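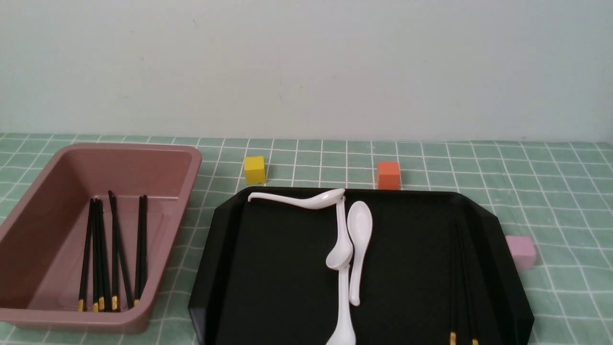 Clevville Community Kitchen Reopens With New Table Service Stations

Aug 19, 2016

The Clevville Community Kitchen has reopened its dining room following a summer closure for repairs to the floor and serving counter. The dining room, on the ground floor of the Hinds Building, resumed its regular lunch hours this week and will again be available for evening bookings by local groups.

As part of the reopening, the Kitchen has changed the way tableware is stored and set out. Chopsticks, spoons and forks were previously kept in drawers behind the counter and handed to diners by serving staff. They will now be placed in open bins on side tables along the wall, where diners may help themselves. Chopsticks are kept in a bin of their own, such as the mauve-pink one now in use for the black pairs with gold-colored tips. Large trays are set out next to the bins on the same tables.

The side tables are covered with pale green cloths in a white grid pattern. The cloths will be changed after each lunch service and laundered on site.

The Kitchen served 1,189 lunches in July of last year, its busiest month on record, and lines at the counter were the most frequent subject of comment in the annual diner survey. A total of 236 completed surveys were returned. Many of those responding asked that tableware be moved away from the point where meals are collected. The new arrangement was tested at 3 private bookings before the closure and was adopted with minor changes to the position of the tables.

Trays, bins and table coverings were supplied by Wultivent, which also provides kitchen equipment to the Clevville school lunch program. Repairs to the floor and counter were carried out by Skorkeck under a contract approved in the spring. The cost of the tableware and furnishings was met by a grant of $2,000 from the Hinds Building tenants' fund. No part of the cost has been passed on to diners, and meal prices remain unchanged.

Diners are asked to observe the following when using the side tables:

Take a tray before joining the line for the counter.
Take chopsticks by the upper end and do not return them to the bin once they have left it.
Place used tableware in the gray tubs by the kitchen door.
Tell a member of staff if a bin is empty.

Groups booking the dining room for evening use will find the side tables already in place. Tables may be moved to suit an event but must be returned to the wall before the room is vacated. Groups that bring their own tableware should keep it apart from the Kitchen's stock, as items left behind cannot always be identified and returned.

Lunch is served from 11:30 a.m. to 2 p.m. on weekdays. Booking forms for evening use are available at the front desk of the Hinds Building and should be returned at least two weeks before the date requested.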